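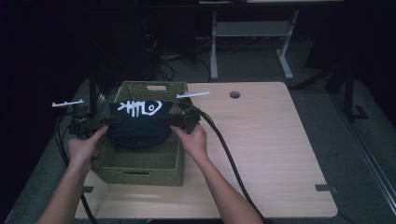 Household Textiles, Unit 2: Sorting, Folding and Storing

Notes for the Thursday group, Tranddale Adult Learning

Read these before the practical. Bring one cotton item and one knitted item from home.

Fibre and storage

Woven cotton holds a crease. If it is folded while slightly damp, the crease sets as it dries and may need a hot iron to remove. Knitted fabric is made of loops, so it stretches under its own weight. Jumpers kept on hangers grow longer at the hem and develop points at the shoulders. Fold them.

Wool should be clean before it goes away for the summer. Clothes moth larvae feed on keratin, and they prefer wool that carries skin oil or food stains. Cedar blocks have a weak effect at best. Washing or brushing the garment does more.

Containers

Open baskets let air through and suit things in daily use. A dark jumper or a towel can sit in one on a table or shelf for the week. For longer storage use a lidded box or a zipped cotton bag. Sealed plastic is fine if the contents are fully dry. Any damp left in the cloth will cause mildew, which shows first as small grey or black spots along the folds.

Folding a jumper

Lay it face down and smooth it from the centre outwards. Fold one side in to the middle with the sleeve laid straight down, then the other. Bring the hem up to the collar. Heavy knits go at the bottom of the pile.

Terms to know

Warp: the threads running the length of a cloth.
Weft: the threads running across it.
Selvedge: the finished edge on each side.
Pilling: small balls of loose fibre caused by rubbing.

Reading: course book, pages 32 and 89. The care symbol chart is on page 229.

For August: list six items you own, with the fibre content from each label and how you store them now.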